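**Arm drops out mid-episode in sim, no error in the log**

**rkashyap** (Ramesh Kashyap)

Looking for ideas. We run a tabletop pick task in simulation, one arm, household objects on a perforated table. For the past two weeks the controller has been stopping partway through episodes. The arm holds its last pose, the clock keeps running, and the episode ends on timeout. The log shows normal status the whole way.

We ran 2,580 episodes overnight and 357 of them ended like this. Object layout is fixed, only the seed for the start pose changes. Physics step is the default. Planner is Bindar, the build from May.

**fikri_s**

Does it stop in the same pose each time? If it's always near full reach I would look at the joint limits first.

**rkashyap**

No, the poses are all over the place. Some are down low over the objects, some with the wrist up high. Same table in both of these:

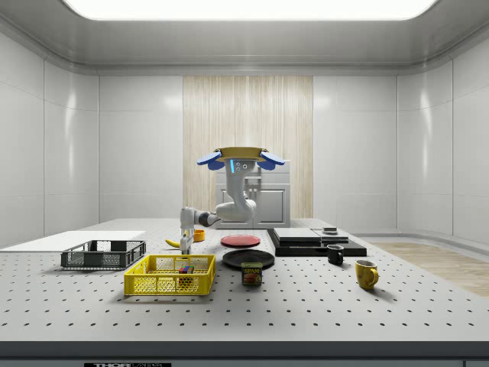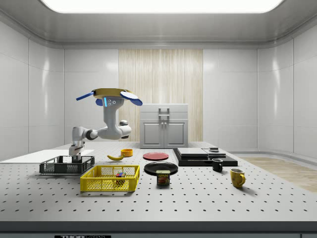

I checked the joint limits yesterday. We have margin on all of them in every stopped episode I opened, and I opened 50.

**fikri_s**

OK, then I take that back. What does the planner report for the last command it sent?

**rkashyap**

"Accepted." Then nothing. No new command after that, no abort either.

**ataberk_oz**

This is a collision mesh problem. We had the same thing on Darnutier. A basket with slotted sides gets turned into a bad convex shape on import, the planner thinks the link is already inside it, and it can't find a legal first move. Replace the baskets with plain boxes and run it again.

**Reshma Ntuli**

I don't agree. If the start state were in collision Bindar would reject the request and you would see that in the log. Ramesh says accepted. My guess is the watchdog. In the May build the planner and the controller each have their own timeout and they don't share a clock. If planning takes longer than the controller timeout, the controller goes to hold and the plan arrives afterwards with nobody listening. The planner still counts it as accepted.

**ataberk_oz**

It only rejects if you have start state checking on. It was off by default for us.

**Reshma Ntuli**

It was off in the old one. Check `validate_start` in the config, it should say true.

**rkashyap**

It says true. I never touched it.

**zulk**

Whatever the cause is, can I say that the silent hold is the bigger problem. If this stack goes on real hardware, you have an arm standing still with the drives on and a green status. A person will walk up and reach in to move something. Then the late plan gets picked up and the arm moves. A hold after a timeout should latch as a fault and need a manual reset.

**fikri_s**

Agree on the fault. Not sure about manual reset in sim though, that would kill overnight runs.

**zulk**

So make it a setting – reset by script in sim, by hand on hardware. But the status has to change in both.

**rkashyap**

Update. I logged planning time next to the controller timeout. Timeout is 2 seconds. In every stopped episode I have compared so far the plan came back after that. So Reshma is right about the watchdog, at least for those.

I also tried plain boxes for the baskets as Ataberk suggested. Planning got faster and there were fewer stops, but it still happens.

**ataberk_oz**

So the meshes are why it's slow. I'd call that half right.

**Reshma Ntuli**

They make it slow, fine. A slow plan shouldn't end in a hold that reports OK. Don't just raise the timeout and close this, you will get it back with the next cluttered table.

**rkashyap**

Not raising it. I've changed the controller to drop any plan that arrives after a hold and to report a fault with the joint positions. Simplified meshes stay in for now. Will run the full set again on the Griltmont machine tonight and post the count. I also opened a ticket with the planner people about the "accepted" status.

**zulk**

Please link the ticket when it has a number. We're on the same build.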